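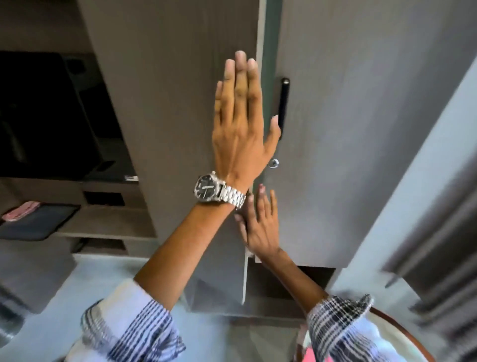
Hands at a tall grey wardrobe with a black bar handle.

Prunby, the detective game with 158 suspects and no quest markers, arrives in May

Independent studio Prarura today announced that Prunby, its open-ended detective game, will be released for PC in May, following a development period the studio describes as "long" and its accountant describes in other terms.

Players take the part of Munro, a claims investigator sent to the rain-soaked port of Citau with a list of names, a bus pass and a coat that doesn't close. Any of the 158 residents may be involved in the fraud. Most are guilty of something, though usually it's parking.

The city has 94 buildings that can be entered, and every drawer in them opens. Players can tail a suspect, bribe a doorman or spend the whole evening reading a stranger's gas bills. The game keeps no score and offers no hints. It does have a notebook, which players must fill in themselves, spelling mistakes included.

"Testers kept asking us where to go next," said Zoi Bakalis, creative director at Prarura. "We took that very seriously and removed the map."

The story has 26 endings. In four of them Munro solves the case. In one he gets the coat fixed, and this has so far been the favorite in testing.

"I wrote 2796 lines of dialogue for people who mostly don't want to talk to you," said lead writer Dilek Taşdemir. "The baker is chatty - but the baker is lying."

Prunby supports keyboard and controller, with full subtitles and adjustable text size. A demo covering the first night in Citau will be available before launch and takes up to three hours, or longer for anyone who starts on the gas bills.

Review code and screenshots are available on request from the Prarura press office.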